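Speaker notes: Household Robotics Open Day, Ploswood
Speaker: Lanying Jin
Session: Main hall, first talk after registration, 3/6/22

Opening (before the first slide)

Good morning, and welcome to Ploswood. On behalf of the Scanlon program, I would like to thank our guests from Sostberg for making the trip, and Donal Kavanagh for arranging the schedule. There are 51 people registered this morning, so the lab tour will run in two groups. Group lists are on the back of your badge.

[Pause. Check that the rear microphone is live.]

The talk covers the simulated household, the way an operator controls the robot inside it, and the way we judge a finished run. Please hold longer questions for the end. Short ones are welcome at any time.

Slide 1. What the program does

The Scanlon program studies how a two-armed robot handles ordinary objects in a home. All of the work you will see today takes place in simulation. The rooms, the furniture and the robot are computer models, rendered while an operator guides the arms from a control station.

We chose household tasks for a plain reason. Homes are crowded, and no two are laid out alike. A method that depends on one fixed arrangement of objects is of little use to the people we hope to serve.

Slide 2. The tabletop task

Our demonstration room has a table with a stone-like top, set with dishes and small items. The operator works with both arms and must keep track of each. Peadar Hennessy will be at the station for the live portion.

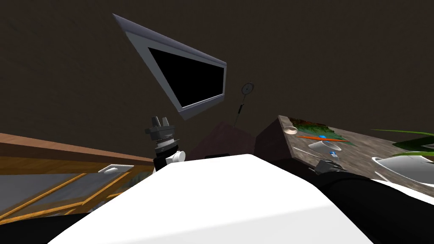
Figure 1. Simulated demonstration room, with one gripper reaching toward a white cup on its side.

Points to make while the slide is up:

Direct attention to the cup. A cup on its side is a harder target than an upright one. The operator has to decide whether to approach the rim or the body, and there are other items close by that should not be disturbed.

Mention the robot's own body. The white surface at the bottom is part of the robot, and it hides some of the room. Operators learn to work with that limit, and so must any software trained on their runs.

Mention the slope of the room. Visitors often ask whether the table is level. In the model it is. The slant belongs to the viewpoint.

[If asked about the number of rooms: refer the question to Liam Sheehan, who maintains the Liltemeck room library.]

Slide 3. Records and review

To date the program holds 1,335 completed runs. Of these, 117 have been set aside for a second review, mostly for unclear task endings. Each run is read by two reviewers working separately. Where they disagree, Gearóid Sheehan makes the final decision and enters a short written reason.

We keep failed runs. A dropped object or a missed grasp is marked as such and stored with the rest. Guests from Sostberg asked about this in advance, and the written policy is in the blue folder at the front desk.

[Do not read the review form aloud. Copies are in the folder.]

Slide 4. The view from the gripper

The operator also has a closer view that looks out over the gripper. It is most useful in the last part of a reach, when the wider view no longer shows enough.
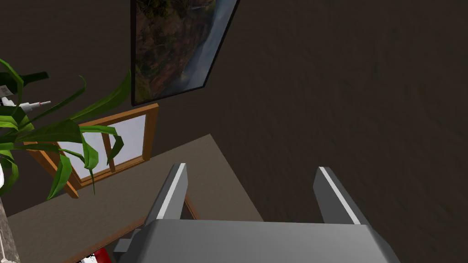 Figure 2. Close view over the open gripper, with the corner of a beige tabletop and a plant beyond.

Points to make:

The fingers are apart and there is nothing between them. New operators are taught to check this before every approach.

The picture and the window appear steeply tilted. When the gripper turns, this view turns with it. Most people need a little practice before they stop tipping their heads to follow it.

Point out the long leaves on the left, which overlap the window and partly hide one of the bottles. We ask operators to slow down wherever an object is partly covered.

Slide 5. The live portion

Mr. Hennessy will carry out a short task and then repeat it from a different starting position. Please stay behind the floor line and refrain from speaking to him while a run is in progress. He will take questions between runs.

If the station has to be restarted, Mr. Kavanagh will bring the second tour group forward and the demonstration will resume when they return.

Closing remarks

Thank the guests again. Announce that the next open day will be held in June and that requests for places go to Mr. Kavanagh. Remind everyone to return visitor badges at the front desk.

[Lights up. Group one leaves by the left door with Mr. Sheehan of the room library. Group two remains seated for the demonstration.]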